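Ticket 3269
Project: Plakari (student table-clearing task, simulation)
Status: Resolved
Priority: Normal
Opened: 2023-08-11
Component: head view / scene loader

Problem

Head view comes up tilted after a scene reset. Walls and furniture lean across the view and the robot's own body casing covers a lot of the bottom. Arms respond normally to the controllers. First reset after launch is fine, second or third is not. Seen on both lab machines.

Expected

View level with the floor after every reset, table in the middle, both grippers visible.

Steps to reproduce

1. Launch the Plakari task with the Rorkstead room.
2. Start an episode and turn the head to one side.
3. Reset without pressing Home first.
4. Repeat until the view comes up tilted.

Log

Entry 1. Restarted the viewer only. No change. Restarted the whole simulator and the view was level again, until the next reset with the head turned.

Entry 2. Swapped the Rorkstead room for the empty test room. Same tilt, so the room files are not the cause. Swapped back.

Entry 3. Checked the physics step. It was at 1000 Hz, as set in January. Dropped it to 200 Hz to rule out a timing problem. Tilt still there. Put it back to 1000.

Entry 4. Printed the head joint values at reset. The neck joints go to zero as they should, but the camera mount keeps its last rotation from the episode before. Each reset adds to it. That matches what we see – the longer the session, the worse the lean.

Entry 5. Saved a view from a bad reset for comparison with the fixed build. 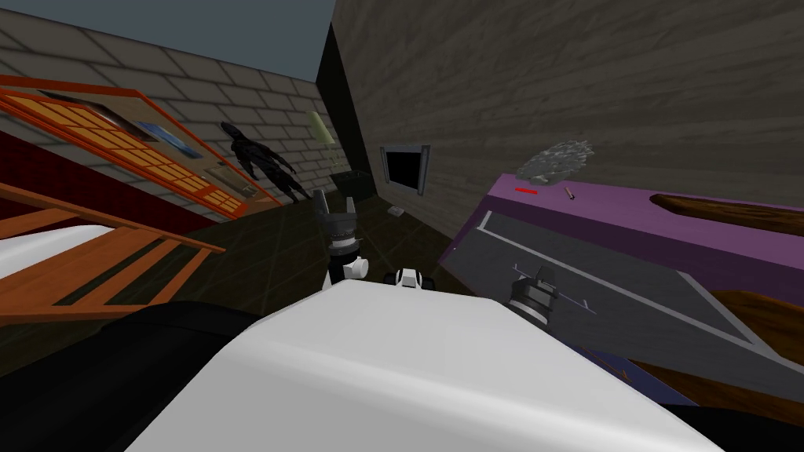 Pitarton Student Robotics Club | Simulation Team

Both grippers can still be seen either side of the casing, and the gray tabletop is in view on the right. The purple rim and the wall behind it run at a slant. Arm poses in the log for this reset are correct, so only the camera mount needs fixing.

Entry 6. Added a line to the reset routine that clears the mount rotation before the neck joints are set. Order matters. Clearing it afterward gives one bad view at the start of the episode.

Entry 7. Ran 50 resets in a row on the Alaoui branch with the head turned each time. View level on all of them. Merged.

Still open

Episodes recorded before the merge need to be checked for tilt. Do not add them to the training folder until that is done. If you are on an old build, press Home before each reset.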